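Sutel Creek Path – progress report to the Bravness Fund
Saturday, March 16, 2019

Hello again from Olico! I know the form asks for two pages and I'm going to try very hard to stick to that, but there's a lot to tell you since the fall report and I've never been good at leaving things out.

The big piece of news first. The lower path is open from the mill parking lot all the way to the footbridge. You can walk it in sneakers. I did it last week with my mother, who uses a cane and has opinions about gravel, and her only complaint was that there's nowhere to sit before the second bend. (I've added a bench to the wish list. She'll be checking.)

We laid 700 feet of new surface over the winter, mostly crushed stone on fabric, and the wet stretch by the willows got a short run of raised boardwalk. You may remember that we'd budgeted for boardwalk along the whole low section. Once the brush was cleared, though, the ground turned out much firmer than the survey had us believing, so we only used it where the creek comes up. That left money in the lumber line, and with your office's okay in January we moved it over to drainage. I'm so glad we did. The storm at the end of February put a good deal of water down that hill and the new culvert took it. The old one would have sent it straight across the path and into the parking lot, same as every year.

Now for what didn't go so well. The signs are late. We approved the wording back in the fall, then the county asked for a change to the map, then the printer had an equipment problem, and by the time the proofs came back the creek was labeled "Sutle" on 7 of them. We caught it, they're being redone at no charge, and I'm told to expect them before the end of next month. I'll believe it when I'm holding one. In the meantime there are laminated paper signs stapled to the posts and they look exactly as good as you'd imagine.

The planting is behind too, but that was weather. The ground stayed frozen longer than we wanted and the nursery wouldn't release the dogwoods until it softened up. They're heeled in behind the Olico grange hall right now, all 100 of them, and we'll put them in along the upper bank over two weekends. The sedge plugs come later. I've been worrying about deer, so I priced out tree tubes, and we can cover the most exposed plants without touching the contingency.
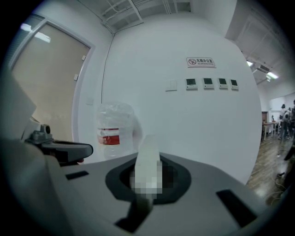
Gray housing with a black clamp arm, close up.

On to the school side of things, which was the part of the application I felt shakiest about and has ended up being my favorite. Both fourth-grade classes have adopted a stretch of the creek and they come down every other Thursday, weather permitting, to write down what they find. So far it's been a lot of caddisfly larvae, one very surprised salamander, and a bicycle. The teachers asked for simple record sheets, so I made some, and the kids told me they were boring, so I made some different ones with a space for drawing. The drawings are wonderful. I've put copies of a few in the envelope with the receipts, and I'd love to have them back when you're done.

One thing I got wrong in the application: I said we'd run the school visits with borrowed boots. Kids' feet, it turns out, come in every size there is, and we had a bin full of boots that fit practically no one. We spent a little from the supplies line on a proper range and Lu, the shoe store on Main, gave us their price. It's on the budget sheet under "education, other."

About that budget sheet. Overall we're slightly under where we said we'd be at this point, mainly on account of the signs not being paid for yet. Stone came in over the estimate, fuel for the rented loader came in over, and fabric came in well under. The drainage work is complete and paid in full. I've left the contingency alone so far and I'd like to keep it that way until the upper bank is planted, in case we lose more dogwoods than I'm hoping for. If there's anything left once summer comes, I'd like to talk to you about that bench.

Between now and June, the plan is to get the dogwoods in first, then the signs up the minute they arrive, then the handrail at the steps by the footbridge. The handrail has been ordered. The steps themselves are sound, but they're steep, and I'm not happy sending people down them in the rain without something to hold on to, so there's a chain across the top until it's done. People have been pretty good about that. A few climb over it anyway.

The other June item is the opening walk. We haven't settled on a day, so don't put anything on your calendar yet, but I'd really like someone from your office to come if you can manage it. There will be lemonade, and the fourth graders want to give the tour themselves. I've heard the rehearsal and it's long, with a great deal in it about caddisflies.

I have one question for you before I sign off. The grant agreement says the final report is due sixty days after the last expense, and I can't tell if the plant replacement guarantee counts as an expense if the nursery ends up swapping out dead dogwoods for free in the fall. If it does, my final report could be awfully late. Could you let me know how you'd like it handled? An email is fine.

Receipts are in the envelope in the same order as the budget sheet, with the loader rental clipped separately because the invoice runs across two months. Thank you, as always, for picking up the phone when I call with odd questions about line items. Come see the path. Wear sneakers.

© 2019 Friends of Sutel Creek, Olico | Contact us | Back to top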